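Filed under: Software, Grumbling

Sunday, April 10, 2022, by the Management

So the planner works now, in the sense that it produces a plan. For most of the winter Uvusitz (our motion planner, named by vote, and I lost the vote) would think hard for 3000 milliseconds and then report that no path to the lid existed. The lid was right there. I could have reached it with my elbow.

The trouble was the collision model. Somebody, and I've checked the commit log so I know it was me, had padded every object by enough to make touching one illegal. That's great for safety. It's less great when the whole job is to put a finger on a bin.

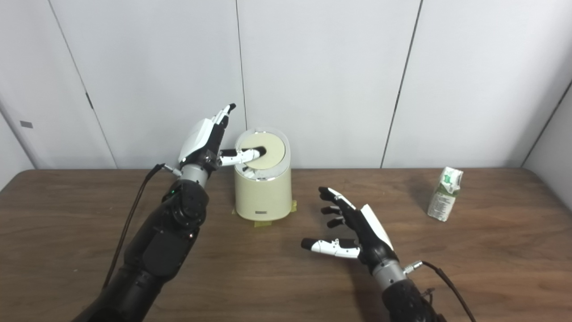
Đào read a draft of this and said the padding was never the real problem, that I should have switched off checking for the fingertip alone and left the other links as they were, and that this had been in the review comments since August.

Fine. I did it that way in the end, after trying 48 values of the padding first, all of which are now in a spreadsheet I will not be sharing.

The next headache was contact. Brorkov, our controller, runs its loop at 1000 hertz and has opinions about force. The planner runs whenever it feels like it and has never heard of force. Between them sits a small pile of Python that I wrote on a train.

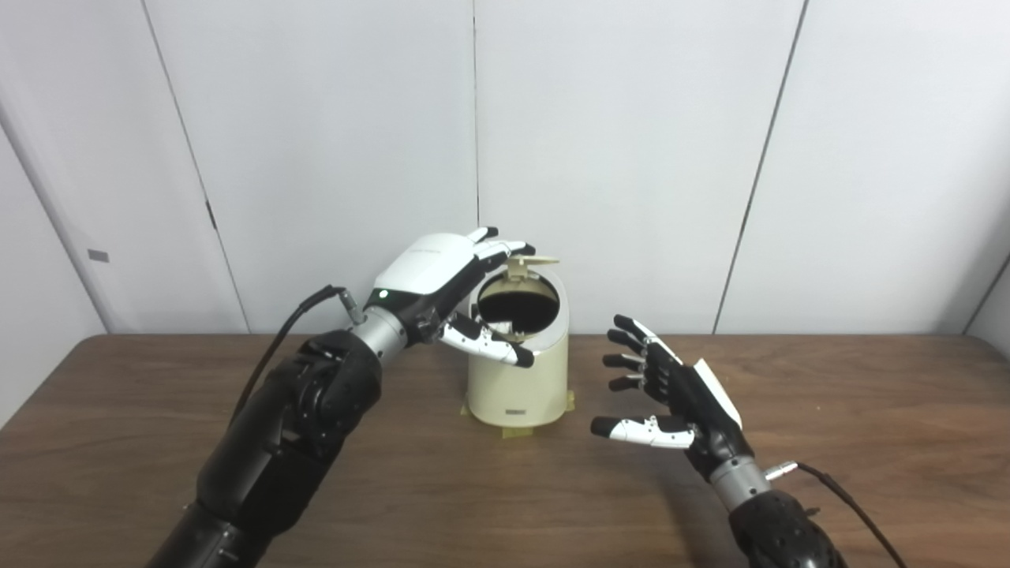
The pile of Python now does one useful thing, which is hold the arm targets still while the fingers move. Before that, each new plan nudged the wrist a hair, the controller took it as an outside push, and the two of them argued until the watchdog stepped in. The log from one of those arguments has about 603 lines saying "replan requested."

Next week I'm moving the timeouts into a config file, where they should have been all along. I'm told there is already one. It has my name at the top.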